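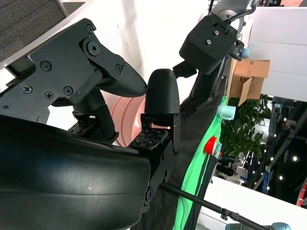

Bowl-sorting day, with a box and a plant for company.

I love my pink bowls, but a tall stack of them used to get stuck together and drive me nuts! So now I keep my piles short, 2 or three at most.
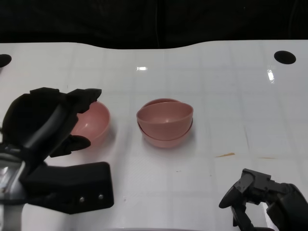 Two nested, one still to go.

If yours jam, give the top one a little twist (don't yank). And after washing, I turn them upside down
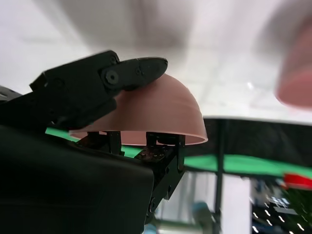 and put them away in the morning, heaviest dishes on the bottom shelf.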